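The slow return of tooth powder

By Kelechi Babalola

My grandmother kept her tooth powder in a flat tin on the bathroom windowsill, next to the shaving mug. You wet the brush, dabbed it in the tin and scrubbed. The whole family used the same tin, which would horrify a dentist now, and when it ran low somebody tapped the sides to bring down what was left.

By the time I was at school the tin had gone and there was a tube of paste in its place. That was the story in most British homes. Powder was cheap and kept for years, but paste was easier. It didn't blow about, it tasted of mint and you could give it to a small child without having to sweep the floor afterwards.

Now powder is back on the shelves, in small amounts and at higher prices. Okoro, a household goods shop with a long counter and a short queue, stocks four kinds. Two come in glass jars, one in a card tube and one in a paper refill pouch. The woman who served me said the refill sells best, and that people who buy it tend to come back for it.

Powders for the teeth are very old. People have used crushed shell, chalk, ash, salt and burnt bread, among other things, and a good deal of it must have done harm. In the nineteenth century chalk was the usual base, with soap or camphor added and sometimes a pink colouring. Chemists made up their own and sold it in pots with printed lids. The pots turn up in old rubbish tips, and collectors will pay well for a clean one.

The modern sort is milder. Most are built on calcium carbonate or baking soda, with a sweetener and peppermint oil. Some contain fluoride and many don't, and that is the first thing to look for on the label. Dentists recommend fluoride because it helps protect against decay. A powder without it may leave your mouth feeling clean, but that is a different job.

The second thing is how gritty it is. Rub a pinch between finger and thumb. It should feel like flour. If it feels like sand, leave it alone, and be wary of charcoal powders that promise whiter teeth in a week.

The smallest maker I visited was Fladard, which works from a unit behind a tyre depot. It began in April with one mixer and a set of kitchen scales, and sold 815 jars in its first season. The next season it sold 1,277. The mixing room smells so strongly of peppermint that my coat still had it the next day. Each batch is sieved twice, left to rest overnight and then filled by hand, 15 jars to a tray.

Damp is the main worry. Baking soda takes up moisture and goes lumpy, and a bathroom is about the worst place in the house to keep it. Fladard tried a cork stopper and gave it up. Jirkis, a rival further north, puts its powder in a steel shaker with a sliding cover, much like the ones used for icing sugar. I found the shaker tidier but harder to clean, and the holes clogged after a fortnight by my sink.

Then there is the mess. Everyone I spoke to brought it up, including the people who sell the stuff. White powder shows on dark tiles, dark worktops and dark jumpers. An open pot is easy to knock, and the lid tends to carry as much as the brush does.

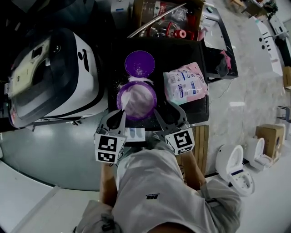
White powder in a purple tub, with the lid off and some of it on the worktop.

The best method I have found is to tip a little into the palm, close the pot, and then pick it up with a damp brush. The powder in the pot stays dry and nobody else's brush has been in it. An eighth of a teaspoon is plenty. It foams less than paste, so people use too much at first and wonder why it tastes of salt.

Cost is harder to settle. A jar from Pirnavora, the dearest I tried, lasted me 18 weeks, brushing twice a day. That was longer than I expected, though it still came out dearer than an ordinary supermarket tube. The refills bring the price down a fair bit if you have a jar to put them in.

The case on packaging is stronger. A toothpaste tube is awkward to recycle in many areas, and there is always some paste you can't get out. Powder is light to post as it has no water in it. It also travels well in hand luggage, though I would label the pot clearly before taking it through an airport.

I have kept both in the bathroom. Paste at night, when I am tired and want the fluoride, and powder in the morning - my own pot, with the lid on.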